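Section 4: Sharing the counter with the Stavo arm

If you have worked a prep shift at Lirncombe for any length of time, you already know most of what follows, so bear with us – we wrote it for everyone, including the people who start in July. The arm takes over the sorting and picking up of small items. Tasting, trimming and the final say on every bowl stay with you.

1. Wipe down the counter and put the bowl where the arm can reach it.
2. Set the lift height to 90 mm and the speed to 20 percent for your first week together.
3. Press Start, then step back to the floor line.

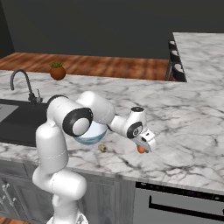
Picking up single items

4. Let the gripper come down from above and close on one piece at a time, as it has on the small orange one. Anything still lying by the bowl can wait its turn, so please don't hand it over.
5. If you need the sink, press Pause first and wait for the chime.

Note: Your old sorting time is now yours for checking and plating. Doaa Ragab keeps the new shift sheet and is very happy to talk it through with you.

Caution: Never reach under a raised gripper, even when the arm is paused. For code 116, call Iddrisu Amissah before you restart.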